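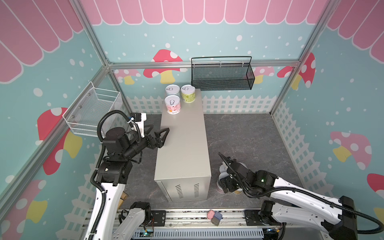 Shared mailbox passwords are being withdrawn in February. Each of the mailboxes now opened with a common password (bookings, accounts, returns and the general enquiries address) will be converted to a delegated mailbox. Staff will open it from their own Sudeo account and the common password will stop working. The change affects 80 people across both sites.

The present arrangement dates from when the enquiries address was read by two people at one desk. The password has since been passed on by email, written on cards and saved in browsers on machines that have left the building. When Jaruwan Wattanapong went through the sign-in log for the enquiries mailbox, she found sessions still open on seven devices that do not appear in the equipment register. There was no sign that mail had been sent from them. The sessions have been closed and the password changed, so anyone who was signed out without warning should ask the service desk for access in the usual way.

A delegated mailbox has no password of its own. Access is a permission attached to a named account, with three levels:

- **Read**: open and search messages, download attachments.
- **Reply**: as above, and send from the shared address.
- **Manage**: as above, and create rules, move folders and delete.

Most staff will be given Reply. Manage is limited to two people per mailbox. The log will record which account sent each message, although the recipient will still see only the shared address. When a member of staff leaves, closing their account removes their access to every shared mailbox at the same time.

Forwarding rules to outside addresses will be switched off for all shared mailboxes. This is a common way for an intruder to keep receiving mail after a password has been changed: a rule is added once, takes a few seconds to set up and is seldom looked at again. Existing rules that send mail to Cárdenas for the returns process will be replaced by a connector, and Crescencio Espinoza is testing this now. If your team depends on any other outside forwarding, send him the mailbox name, the destination address and the reason before the change.

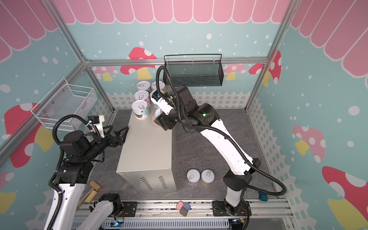 *Two-armed workstation in its enclosure, with mushroom mural.*

Sign-in to your own account will need a second step, as it does already for payroll. The preferred method is the Trurel app, which shows a two-digit number to be matched on the phone. Approve a request only if you have just tried to sign in yourself. A request that arrives at any other time means that somebody else has your password; decline it, change the password and ring the service desk, in that order. Repeated requests in quick succession are sent in the hope that one will be approved by accident, and should be treated in the same way.

Staff who do not wish to use a personal phone can collect a hardware key from Consuelo Becerra. There are 200 in stock. A key must be registered while you are signed in on a work machine, and the registration page times out after six minutes. If it does, close the tab completely before starting again, as the reload button returns an error. A lost key should be reported the same day so that it can be removed from the account. Please do not lend a key to a colleague, even for one sign-in.

Text message codes will remain available as a fallback until the old booking system is retired. They are weaker than the other two methods and cannot be used for an account with Manage permission.

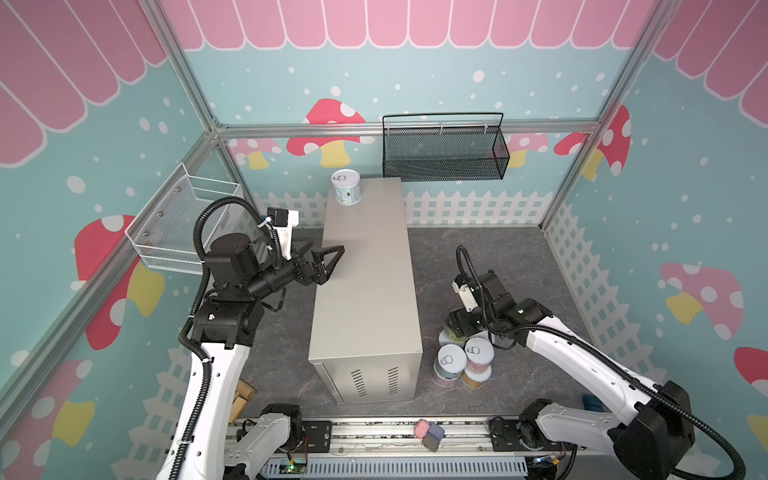
## What to do before the change

1. Sign in to Sudeo with your own account and check that the recovery address is one you can still open. Old personal addresses are the usual fault here.
2. Register the app or a key under Security, then Second step. Print the recovery codes and keep them away from your laptop.
3. Delete any saved password for a shared mailbox from your browser. In the Roltatico browser it is under Settings, Stored sign-ins. The entry may appear more than once.
4. Move any drafts you need out of the shared Drafts folder. Drafts are not carried across.
5. Remove the shared account from the mail app on your phone. It will otherwise keep trying the old password, and after repeated failures the mailbox may be locked for everyone.

Signatures will need to be set again on each shared mailbox. Calendars, contacts and folders are unaffected. Search may be slow for the first day while the index is rebuilt.

Lamisi Akolgo holds the access list for bookings and returns, and Berenice Zavala the list for accounts and enquiries. Corrections should go to them by email, giving the mailbox and the level required. Requests for Manage need a line from your team lead. The service desk cannot change permissions over the telephone.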